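Guides > Small Items > Sorting Station > Section 4

4. Setting up the table and sorting the small items

This section continues from Section 3 (Choosing the place). It is written for the Plarkbridge sorting station in the standard version, with one lamp, one raised shelf and two baskets. If you have the Omach version with the longer shelf, the steps are the same, but please read the note after step 6 before you start.

Allow one quiet hour for the first set-up. After that, the daily preparation takes only a few minutes.

4.1 Preparing the tabletop

1. Clear the tabletop completely. Also remove papers and cups.

2. Wipe the surface with a soft cloth, slightly damp, in the direction of the grain. Dry it at once with a second cloth.

3. Put the raised shelf near the back edge. All four legs must stand fully on the table. Press each corner of the shelf with one finger. If it rocks, turn it by a half turn and try again.

4. Place the lamp at the back left, beside the shelf. The round base must lie flat, and no cable may be trapped under it.

5. Turn the lamp head to the direction you need. For dark items, such as black rubber or dark coils, point it down to the table. For printed cartons it is better to turn it away, so that the light does not shine back from the print.

6. Place the baskets on the shelf, side by side. The red basket goes on the left and the black basket on the right. Push them together gently until they touch.

Note: On the Omach version there is a free space between the baskets. Leave it free. It is needed in Section 6.

Caution: The maximum load of the shelf is 3000 grams, baskets included. Do not lean on the shelf when you reach for the lamp switch.

4.2 Bringing the items to the table

7. Bring one kind of item at a time. Mixed boxes should be separated first on another surface.

8. Lay the items in the front and the middle of the table. They may lie in any direction, but they should not lie on top of each other. Items connected by a ring stay together and are treated as one.

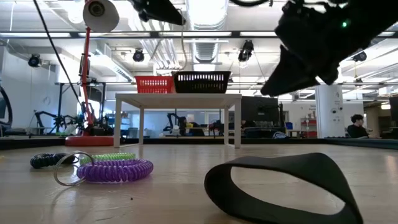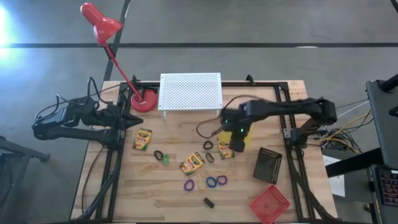 9. Check each item before you sort it. For crayon boxes, see that the flaps are closed and the corners are not crushed. For coil keychains, pull the coil lightly and let it return. A coil which stays long is worn out and should be put aside.

10. Rubber bands of the wide, thick type need a little more attention. Bend the band between two fingers and look for small cracks on the outside of the bend. If you find any, do not use the band again.

Caution: Never stretch an old band toward your face. Old rubber can break without warning.

4.3 Sorting into the baskets

11. Put the items that are complete and in good order into the red basket.

12. Put the items that wait for a decision into the black basket. It is a little larger and it fills more quickly than people expect, so look into it at midday.

13. Coils on a key ring should be laid in with the ring upward. When the ring is at the bottom it catches in the openings of the basket, and then you must lift everything out again.

14. Do not stand crayon boxes on their end. Lay them flat, with the logo on the upper side - this makes it easier to find a box which is open.

15. When a basket is full to one finger below the rim, carry it away with both hands and bring it back empty. Write the amount on the count sheet. One sheet has 81 lines, and a new sheet must be started when the last line is used, also if the day is not finished.

Note: In the Brutley storeroom we keep 2000 small items on this system, and most of the counting mistakes came from sheets that were continued on the back side. Please use the front side only.

4.4 Closing the table

16. Take both baskets off the shelf and wipe the shelf. Crumbs of wax can be lifted with a wooden stick. Do not use a knife.

17. Switch off the lamp and wait until the head is cool before you touch it. Then fold the arm down.

18. Look under the shelf. Key rings like to roll there.

19. Sign the count sheet and put it in the folder. Sheets are kept for 180 days.

If a step does not work at your table, please write it down with the step number and send it to Malcolm Fairclough at the Ongart office. The corrections are collected until November and go into the next edition - smaller ones are added as a loose page.

Continue with Section 5: Labels and count sheets.

Related in this guide
Section 3: Choosing the place
Section 5: Labels and count sheets
Section 6: The longer shelf (Omach version)
Cleaning wax and ink from wood
Replacing the lamp bulb
Spare baskets and shelf feet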